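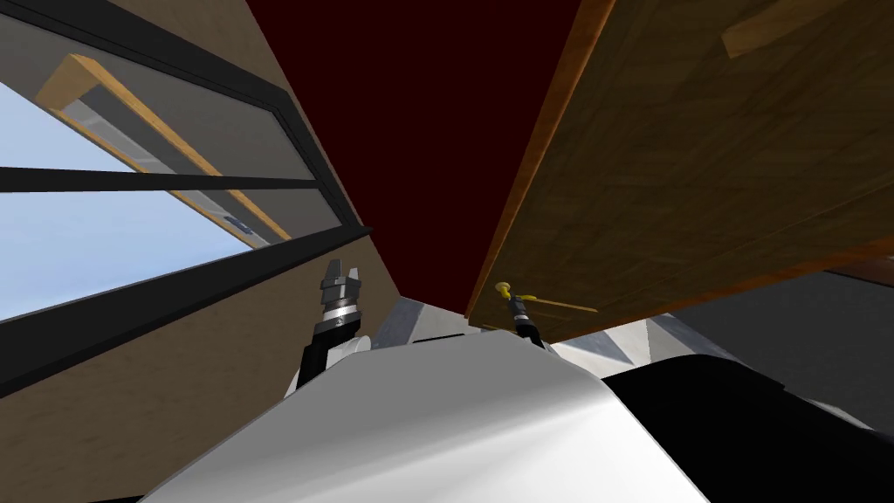
Section 6: Practice Rooms and Arm Control

6.1 Before you start

The Bikuna simulator lets you rehearse a household task before it is sent to a Mesley two-arm robot. The practice rooms and the robot model are installed with the base package. You do not need a robot connected to the computer to complete this section.

You will need:
- a Bikuna license key, entered as described in Section 2
- a Skikico hand controller pair, or a keyboard and mouse
- 874 MB of free disk space for saved runs

NOTE: The keyboard and mouse move one arm at a time. Tasks that use both arms together require the hand controllers.

6.2 Loading a room

1. From the Start screen, select Rooms.
2. Choose a room from the list and select Load. The progress bar closes when the room is ready.
3. Select Robot, then Mesley Two-Arm.
4. Set the starting position. Leave the default unless your task file gives another one.
5. Select Place. The robot model is added to the room with both arms at rest.

If the message "Placement blocked" is displayed, part of the robot overlaps a wall, door or fixture. Move the starting position away from the obstacle and select Place again.

6.3 Setting the robot view

The robot view is attached to the body and moves with it. Parts of the body shell and both arms normally remain visible.

1. Press V until Robot View is shown in the status bar.
2. Open View > Tilt and Roll.
3. Adjust each slider until both grippers are visible in the working area.
4. Select Save View. Up to four views can be stored for each robot.

A tilted view does not affect how the arms move. Commands always follow the axes of the robot body - left on the controller is left of the body, even when the room looks rotated on the screen. Operators who find this hard to follow should set Roll to zero for the first few runs.

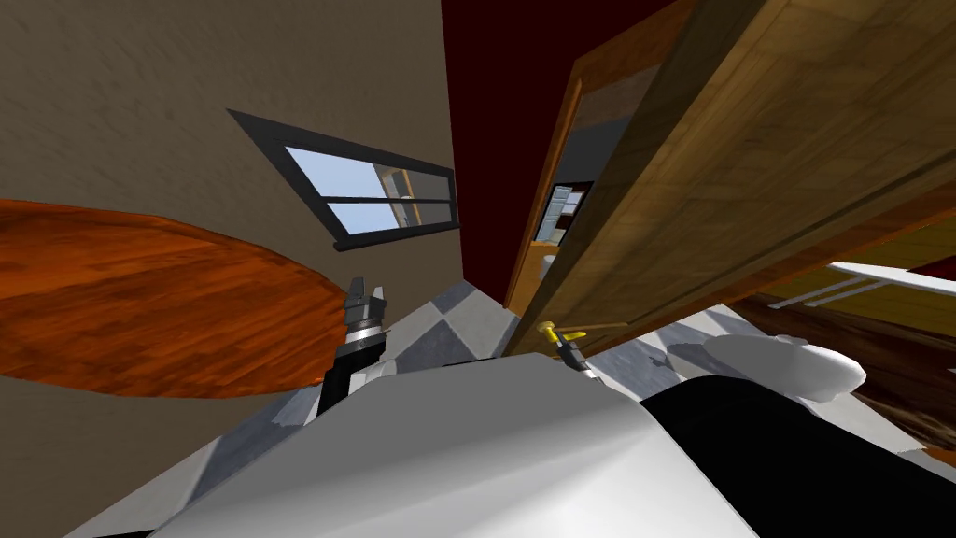 Figure 6-1. Robot view with roll applied. Left gripper slightly open; yellow object at the right gripper.

6.4 Moving the arms

1. Hold both controllers in front of you and press the side buttons together. The status bar changes from Idle to Linked.
2. Move one controller slowly and check that the matching arm follows.
3. Repeat for the other arm.
4. Squeeze the trigger to close a gripper. Release it to open.
5. To pick up an object, bring the fingers to either side of it, close the gripper, and wait for the Hold indicator before lifting.
6. To stop, release both side buttons. The arms keep their last position.

CAUTION: Do not drive the body with an arm extended toward a door or door frame. Contact ends the run, and a run that ends in contact cannot be exported to a robot.

NOTE: A held object adds to the reach of the arm. The clearance warning is measured from the gripper only, unless Include Held Object is checked under Settings > Clearance.

6.5 Saving and exporting a run

1. Select Run > Save. Enter a name of up to 72 characters.
2. Select Run > Check. Any step outside the joint limits is listed in red.
3. Correct the listed steps and run the check again.
4. When the list is empty, select Export and choose the Kaneko controller format.

Saved runs from earlier versions open as read-only. To edit one, select Run > Duplicate first.

Section reviewed by Ayane Iwasaki, 30 May 2021. For arm calibration on the physical robot, go to Section 7.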